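Does folding jeans on a bed save any time? A project report
Birsen Uysal and Tarık Kocabaş
Housing and Everyday Life module, submitted 2022-11-04

Why we looked at this

Our course reader repeats a claim found on most tidying websites: that folding your laundry into thirds and standing it upright in the drawer saves time and space. We doubted it. The sites that say so loudest also tend to sell drawer dividers. We wanted to see if the claim held for one awkward item, denim jeans, in the sort of room students live in, where the bed is the only flat surface large enough.

What we did

We folded jeans on a made bed in Birsen's room at Casutport during October. Two methods were compared. The first was the plain fold, leg over leg and then in half twice. The second was the "file" fold, where the legs are folded in towards the waistband and the bundle is then folded in thirds until it stands up. Each of us did 15 folds per method. Timing began when the jeans were laid out and stopped when they were in the drawer.

What we found

The file fold was slower for both of us. Tarık's median was 12 seconds longer than for the plain fold, and he did not speed up much with practice. Birsen narrowed her gap after the first few goes but never closed it.

We did fit one more pair into the drawer with the file fold. That is a real gain, though a small one, and it went as soon as somebody took a pair out and the rest fell over.

The bed itself caused more trouble than either method. A mattress gives under your hands, so creases pressed in at the knee came back out, and the sheet moved with the denim. Most guides assume a table. We think this matters more than how many times you fold, but we did not test it and would not want to be quoted on it.

Weak points

Two people is a poor sample. We also both expected the file fold to lose, and we held the stopwatch for each other. Thick denim may not behave like T-shirts, where the upright method could well do better. Our tutor asked if we had tried rolling. We had not.

Jeans on the bed, with the back pocket and the faded patch facing up: 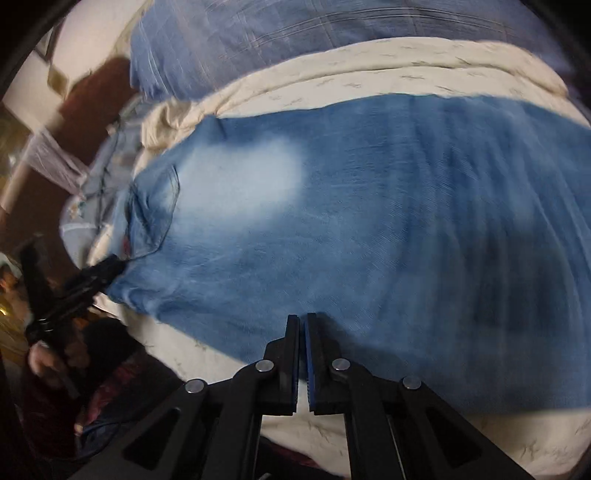

What we would change

Use a table as well as a bed, and get someone with no opinion on folding to do the timing. We would also open the drawer every day for a week and see which stack was still standing.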